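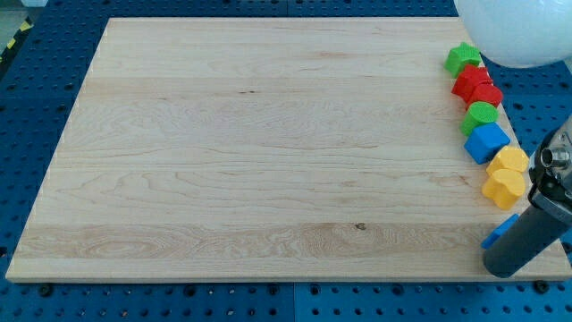 Fig. 1. Glued-strip board laid flat on the perforated bench, coloured blocks down the right-hand side.

3. SETTING UP THE BOARD AND BLOCKS

Read section 2 first if the bench is new to you. Everything below assumes the bench is level and bolted down.

3.1 Before you start

Board, pale hardwood, Gredholm pattern. Unpainted. Don't paint it.
Blocks, one set, Zurgate shape sorter. Plastic.
Soft cloth, dry. Second cloth, barely damp.
Board oil, food safe. 10 mL is plenty for one face.
Non-slip pads if your centre has them. Brunville site keeps theirs in the grey drawer.

3.2 Laying the board

1. Clear the bench. Sweep crumbs and grit out of the holes, a vacuum with the brush head is quickest.

2. Check for anything standing proud of the surface. Bolt heads near the front edge are normal (see Fig. 1, front left and front right). Under the board is not OK, it'll rock and mark the timber.

3. Lift the board with two hands, one each end. Flat, not on its edge. Don't slide it across the holes.

4. Set it down with the small knot toward you. The knot is in the darker band of grain near the front, low and close to the middle. Easy to miss in poor light. That's your front marker, so every set-up faces the same way.

5. Leave blue showing on all sides. No overhang.

6. Press each corner. If it rocks, lift and go back to step 2.

CAUTION: Keep the board clear of the yellow and black tape at the edge of the bench. Nothing gets parked on or over the tape, not even for a minute.

3.3 Placing the blocks

7. Wipe the blocks and let them dry before they touch bare wood. Water rings do not come out without sanding.

8. Line them up in a column down the right side, following the edge of the board. A bit of a slant is fine. Leave a finger width between blocks so little hands can get a grip.

9. Keep the rest of the board clear. That's the working area and it needs to stay free for sorting.

NOTE: Left-handed user? Mirror the column. Knot still goes to the front.

NOTE: Order of colours doesn't matter for set-up. It does for the Kazemi activity cards, follow the card.

3.4 Packing up

10. Blocks into the tub, lid on. Dry cloth over the board, going with the grain.

11. Store the board flat. If it has to stand up, stand it on the long edge and no longer than 7 days or it may bow.

3.5 Care

Oil after every 200 sessions, or when the surface looks chalky. Thin coat, wipe off the excess, leave overnight.
Light scratches: 300 grit by hand, along the grain only. Never accross it.
Faint dark streaks and swirly figure are natural grain. Not a stain, don't scrub.
Glue line opening up? Stop using the board and tag it. See section 6, Repairs.

Section last updated 3 January 2022. Block cleaning chart moved to section 5.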